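Notebook, returns bench automation, Gakholm site
September, started 7:40 a.m.

Both arms homed on the first try this morning. Left one had been stopping short on the way home all last week and I had blamed the cable bundle. Retied the bundle last night with more slack at the second joint and it went through clean. Will leave it alone now and see if it holds.

Pidaline update went in before I got here. Job queue is on the left side of the screen instead of the right, which matters to exactly the people who work with it all day. Yabsira Adugna reached for the old hold button twice in the first hour and got the log window. I asked if the layout can be switched back. No answer yet.

8:15. First run, mixed household returns, 20 pieces from the tote that was inspected by hand yesterday. We use inspected stock so we have something to check the cell against. Results:

Picks completed without help: 16
Picks that needed a person: 4

The ones that needed a person were a glove, a clear plastic lid, and two flat things that had slid under something else. Same families as before. The lid is the one that bothers me. The arm closed on air next to it, reported a good pick, and carried nothing over to the tray. If Yabsira had not been looking at the tray we would have had a record for an item that was still on the bench. Raised the grip check threshold a little. Ran the lid again by itself and it flagged the miss. One try proves very little, so it goes on the list.

9:30. Talked with Mitiku Gidey about the afternoon shift. He has run the manual bench since before I started and he brought a page of notes, most of it about the work around the cell and less about the cell itself. Copying the main points here so they don't get lost:

Before, a sorter opened the parcel, looked at the item, decided, and put it in the bin. All of that took place in one pair of hands. Now the sorter opens the parcel, lays the item out, and steps back. The arms move it. Then the sorter looks at the record and says yes or no. Mitiku says the part people liked was the deciding, and that what is left for them is the opening and the waiting. He timed the waiting on his own shift. 25 seconds between laying out and the first confirm, with nothing to do in it, and too short to go do anything else.

He also says wrists are better. Two people on his shift who used to tape up before the heavy totes have quit doing it. He wanted that in the notes next to the complaint, so it is.

His other point was training. A new sorter used to stand next to an old one for a couple of weeks and pick up the odd cases: how to tell a repacked item, what a swapped charger looks like, when a smell means the whole parcel goes to the side. With the cell doing the placing, people stand farther apart and talk less. He asked who will know the odd cases in a year. I didn't have an answer and told him so.

10:10. Tried something for the waiting. Yabsira lays out two groups at a time, near half and far half of the bench, and confirms the first while the arms work on the second. It felt better to her. It also had her reaching toward the near half with the arms live at the far end, so I stopped it. The light curtain trips at the front edge and the cell halts as it should, but a halt on every reach makes the wait longer than it was to begin with. Would need a second layout surface outside the curtain. There is room for one on the aisle side if the tote rack moves over. Asked Moussa in facilities for a measurement.

11:00. Second run, 30 pieces, same tote plus new ones. Stopped it early. Left gripper pads are worn at the tips and thin boxes turn in the fingers. Swapped pads, repeated the grip calibration, and started the count over after lunch. I am throwing out the partial numbers. Old pads are in the drawer with tape on them, don't put them back on.

Note on pads for whoever does this next: the screws on the left gripper are the short ones. The long ones from the same bag will go in and will seem fine until the fingers close all the way.

1:20 p.m. Run again with 30. Better. Soft goods still poor. Cookware fine as long as the handle is clear of other items. A handle lying across something else makes both arms hesitate, each waiting for the other to claim the space, and then Pidaline times out and asks for a person. It asks politely and it asks every time. Yabsira's name for this is "after you."

We could fix it by laying the items out with more space, and that is what she has started doing without being told. I want to be careful here. If the cell only works when a skilled person arranges the bench for it, then the skill is still being used and our report should say so. The Skunex people counted layout as unskilled time in their first estimate. I watched her do it for most of an hour and I would not call it that. She turns boxes so the printed face is up, keeps loose small stuff together in a bowl, and puts clear things over something dark. My own layouts do worse than hers on the same stock.

Proposal for the weekly meeting, draft:

Keep layout as its own named task, with the same pay grade as manual sorting.

Let the sorter make the accept or reject decision at layout, while the item is in hand, and have the cell carry it out. The record screen then becomes a check at the end of the tote. That gives the deciding back and takes out most of the waiting.

Pair new people at the manual bench for their first weeks before they touch the cell. Mitiku has offered to pick the odd cases.

Second item there is the one I care about. It is a change in Pidaline and a small one, moving one prompt earlier. Skunex may say it slows the line. I think it would be close to even, but I have not measured it and should before the meeting.

2:45. Cleared the morning stock and set out a mixed bench for the crowding test. Kitchen things, a handheld device, a book or boxed package, a basket with a couple of items in it, small colorful stuff in the clear bowl. The orange ball is in the shallow tray with a purple round thing, as I want to know whether the arms will take round items out of a low rim. Arms left reaching in over the middle of the bench.

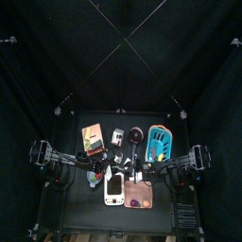

Returns Automation Group, Gakholm

3:30. Crowding test not run yet. Mitiku's shift came on and he asked to have his people watch the first pass, which I would like too, so it waits until they have finished their handover. Leave the bench as it is.

Open items:

Lid miss. Repeat the clear lid with the new threshold, more than once this time, and over a light surface as well as the dark one.

Moussa's measurement for the aisle side.

Pidaline layout. If it can't be switched back, print the new button positions and tape them to the stand — the afternoon people have not seen the update at all.

Order pads. We are on the last set for the left side. Short screws too.

Ask Yabsira if she is willing to write down how she lays out a bench, or to let me write it down while she does it. If it goes in the training sheet her name goes on it.

Time the early-decision version by hand with a clipboard standing in for the prompt. Mitiku says he can spare one person for it during the slow part of the evening.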